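Progress Report, Home Handling Build
March 7, 2025
Prepared for the Surnell small projects fund

Work in this period covered grip tuning and the first packing trials. Spending stands at 1063 dollars, inside the approved amount. The largest single item was a replacement drive board from Grarnine at 395 dollars. The old one lost its position count under load and is being kept for parts.

The finger linkages were rebuilt with new pivot screws. Play at the joints is down, though the left side still binds near full closure. Jovwood cut a second set of spacers, and these go in next.

Packing trials use ordinary household goods: clothing, a knitted hat, a bottle with a loop handle, a soft toy, an open cardboard box. Soft items remain the harder case - cloth folds under the fingers and the closing force reads low. 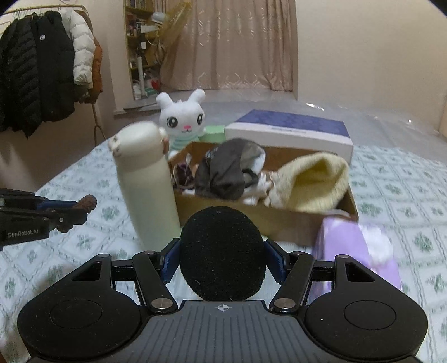

Of 19 logged runs, 2 were thrown out for clock drift between the recordings. The Lumbao logging script now checks the clocks at startup.

Open items are the left side binding, a force threshold for cloth, and cable strain relief. The next report is due in July.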